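Lecture 11: Wrist-View Imitation Learning for Insertion Tasks
Course handout, Robot Learning Lab Sequence

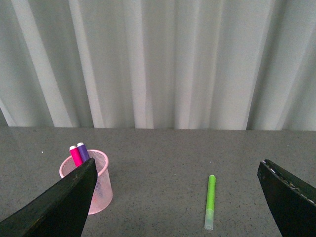

Hokau, 14 March 2020

Instructor: Sheena Munro. Lab section: Yeison Restrepo. Read sections 1 to 3 before the lab. Section 5 is graded.

1. Task definition

The task is to pick up one marker lying on the table and place it upright in the pen cup. In the view at the head of these notes, the green marker is the target, and the cup already holds two markers, a pink one and a purple one. The initial state is drawn from a distribution over marker position, marker heading and cup position. Cup contents are part of the state. A cup with two markers in it presents a smaller opening than an empty cup, and the policy receives no explicit signal for this.

An episode is a success if, at the final time step, the target marker is inside the cup, the cup is standing, and the fingers are clear of both. Partial credit is not used in the reported numbers.

2. Observation and action

The observation o_t is a single color image from the wrist camera plus the gripper opening width. No external camera is used. The action a_t is a relative end-effector motion (three translations, three rotations) and a target width. Relative motion is expressed in the camera coordinates at time t, so the same action means the same image-space motion wherever the arm happens to be. Students who took the Skirora sequence last term used base coordinates. The two conventions do not mix, and converting after training is not possible.

Both fingertips appear in the lower corners of the view. They give the network a reference for the grasp center without calibration. They also hide part of the workspace: note how the left finger covers much of the lower left of the cup. The base of the cup is often the best cue for its position on the table, and it is the first thing lost as the hand comes in low.

3. Method

We train by behavior cloning on demonstrations. The policy predicts a chunk of k future actions from the current observation, and the first h of these are executed before the next prediction, with h less than k. The loss is the mean absolute error over the chunk, with the rotation part weighted separately.

Two design points from the Strachan and Selvanayagam lab report matter here:

(a) Chunk length. Short chunks react quickly but dither near the grasp. Long chunks commit, which helps during closing and hurts during insertion, where small errors in marker tilt have to be corrected late.

(b) Image augmentation. Random crops were harmful. They move the fingertips in the image, and the fingertips are supposed to be fixed. Color jitter was neutral for the solid marker barrels. It was harmful for the cup, whose translucent mesh walls already change appearance with whatever is behind them.

4. Result

The policy was run for 37 evaluation episodes after training on the Ratanaporn demonstration set with a batch size of 32. Failures fell into two groups. In the first, the marker was grasped too near one end and rotated between the fingers during the lift. In the second, the marker tip landed on the rim of the cup and the policy kept pushing down. The second group is the more interesting one -- the training data contain almost no examples of backing off from a rim contact, so the policy has nothing to imitate.

Cameron Jardine's follow-up added recovery demonstrations started from rim contact. Rim failures decreased. Grasp failures did not change, as expected.

5. Exercises

5.1 Write the relative action in base coordinates, given the camera pose at time t. State which quantities must be known at run time.

5.2 The green marker's heading in the view is nearly straight away from the camera. Explain which rotation component is poorly constrained by the image at this heading, and what the gripper width does and does not add.

5.3 Using the Flovlow trainer, compare h = 2 with h = 11 on the validation split. Report the action error separately for approach, closing and insertion.

5.4 Propose a success detector that uses only the wrist image. Describe one state in which it would report success incorrectly.

Hand in 5.1 and 5.2 on paper. Logs for 5.3 go in your section folder with the config file unchanged.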